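Skimulora Werkzeugausgabe – README zum Datenbestand

Stand: Samstag, 21. September
Ansprechpartner: Tiago Torres, Instandhaltung Werk Londel

Inhalt

Der Bestand enthält Aufnahmen und Begleitnotizen aus der Werkzeugausgabe im Werk Londel. Seit August hängt dort ein Greifarm Handwerkzeuge von der Lochwand ab und wieder auf. Aufgezeichnet wurden 90 Durchgänge in 19 Schichten. Die Steuerung stammt von Ilon, die Halterungen hat Panagiotou geliefert.

Was sich für die Ausgabe ändert

Bisher saß pro Schicht eine Kollegin oder ein Kollege fest am Ausgabetresen. Diese Stelle gibt es weiterhin, die Aufgaben sind andere: Werkzeug prüfen, Prüfmarken erneuern, Fehlgriffe nachsortieren. Zum Schichtwechsel dauert die Ausgabe länger als früher, nachts geht sie schneller. Zwei Beschäftigte haben um Rückversetzung in die Montage gebeten, beiden wurde zugestimmt. Die Einweisung dauert 8 Stunden und zählt als Arbeitszeit.

Leistungsdaten einzelner Personen werden nicht erhoben. Der Betriebsrat hat Einsicht in sämtliche Dateien.

Aufbau

aufnahmen/ – Einzelbilder der Kamera am Greifer
notizen/ – Freitext der Schicht, teils handschriftlich und abgetippt
fehler.csv – Abbrüche mit Uhrzeit und Grund
halter.csv – Belegung der Haken

Die Spalte "grund" wurde anfangs frei ausgefüllt, deshalb stehen "verhakt", "hängt fest" und "Schlaufe" nebeneinander. Nicht bereinigt.

Beispielaufnahme 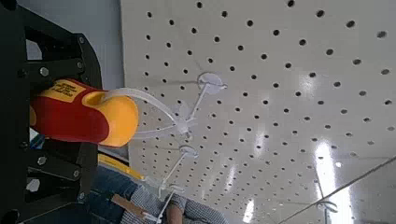

Rot-gelber Werkzeuggriff im Greifer, Schlaufe am oberen Haken der Lochwand.

Bekannte Einschränkungen

Durchsichtige Haken und Schlaufen heben sich von der weißen Wand kaum ab. Spiegelungen der Deckenbeleuchtung sind nicht herausgerechnet. Beschriftungen auf den Griffen sind oft unleserlich, für die Zuordnung gilt halter.csv. In manchen Bildern sind Kleidung oder Hände von Beschäftigten zu sehen. Solche Bilder bleiben im Werk und gehen nicht an Lieferanten.

Nutzung

Nur intern, für Schulung und Fehlersuche. Löschwünsche bitte schriftlich an Tiago Torres oder über das Postfach der Instandhaltung.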